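Flerkari Hand-Held Gripper, Soft Goods Set

The Flerkari is a two-finger gripper that a person carries and closes by hand. It records grasps in ordinary rooms so that a robot arm with the same fingers can be trained on them later. The Soft Goods Set adds ridged and textured pads, a wide-view camera mount and the Flalter labeling software. It is meant for groups that study cloth: bedding, clothing, towels and covers.

Bedroom work with the Flerkari: patterned green cloth and a bed.

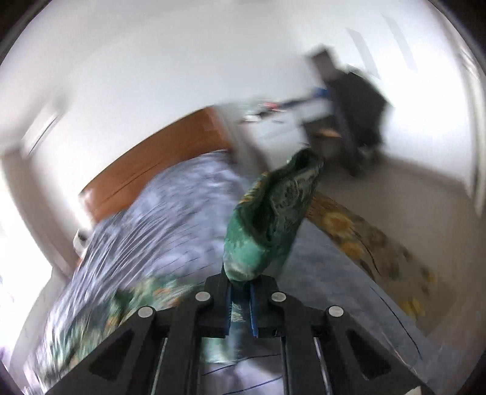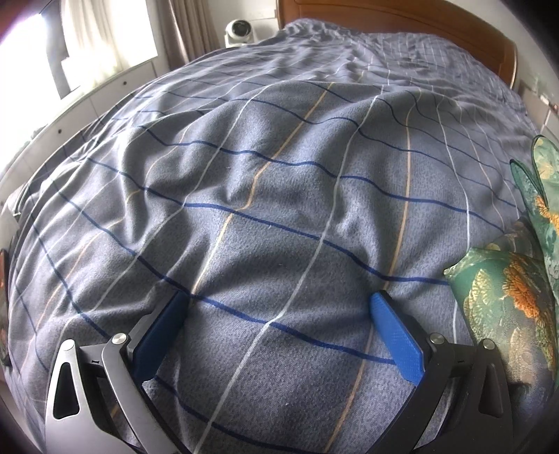 Where the method comes from

The set grew out of a study by Mylene Baluyot at the Malabanan lab in Pretthorpe. Her question was whether a policy trained only on hand-held recordings could learn where to pinch a piece of cloth that has no fixed shape. Earlier work at the lab used a flat table and a single towel. The policies did well there and failed once the cloth lay on top of other cloth, as it does on most beds.

For the new study, operators went to furnished bedrooms and worked with whatever bedding was in place. Each recording covers one approach, one pinch and one lift or release. Operators were told to take hold of a fold or a raised edge where they could find one, and to leave the bed unmade between recordings.

Results

The study kept 2476 recordings. Of these, 1364 were of small items lying on a duvet or bed cover, and the rest were of the cover itself. A policy trained on the full set was then run on a fixed arm over a bed in the lab. It picked up the small item without also catching the cover in most trials. The table-trained policy usually took both layers.

Two findings matter for buyers. First, recordings in which the operator moved fast were still useful, as long as the fingertips and the held cloth could be made out. Removing every recording with a blurred background made the policy slightly worse. Second, the open approach before the pinch mattered as much as the pinch. When Baluyot trimmed it to the last half second, the policy began to close too early on plaid and floral covers.

The method has limits. It was not tested on knitwear or on anything wet. Thin sheets pulled tight over a mattress remain hard, and the policy often slides along them without getting a grip.

What is in the set

Flerkari gripper with linkage and pins, assembled
Two pairs of finger pads
Wide-view camera mount (camera sold separately)
Flalter labeling software, one seat
Printed operator guide, including the bedroom protocol
Carrying case

Replacement pads are sold in pairs under part number 1192. Pads wear fastest at the tip and should be changed when the ridges there are no longer easy to feel. Pins can be tightened with the key in the case.

The arm-side fingers are sold under part number 2339 and fit the same pads. Use the same type of pad on both sides. Mixing types changes how far the cloth slips before it holds, and the trained policy will not account for that.

Orders placed before noon ship from Pretthorpe the same working day. University groups can ask for the study recordings with their order. They come in Flalter format and may be used for research only.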